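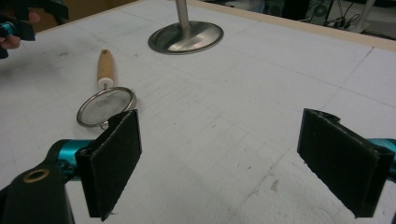

Figure 1. Gripper 1 open over the worktable, with the strainer and the steel stand.

3. Setup and upkeep of the hand-held grippers

Our station has two hand-held grippers and one table. Henk Jacobs looked after the grippers and I kept the log. The task is always the same: pick up the strainer by its handle and hang it on the stand.

3.1 Finger pads

The felt pads wear faster than we planned for. After 90 runs the left pad on gripper 1 had started to lift at one corner, and the strainer handle turned in the grip. We took off both pads, cleaned the old glue away with alcohol and put on new ones from Claeys. The glue needs 12 hours. We now check the pads every 31 runs and change them in pairs.

3.2 Brackets

The bracket screws on gripper 1 worked loose twice in August. Ifor James suggested thread lock, and they have held so far.

3.3 Cables
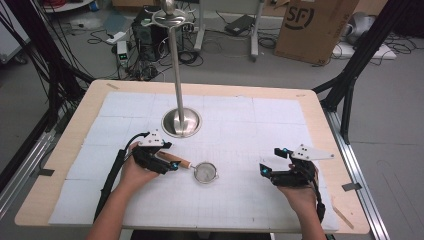
Figure 2. Both grippers in use at the table, strainer held by the handle in the left one.

Each gripper has a cable running back from it. We lost 3 runs to a bad plug on the right side. The plug was replaced and the cable now gets a pull test before each session. We also check that it has enough slack to reach the stand.

3.4 Still to do

The spare pads are nearly used up, and gripper 2 still has its first set.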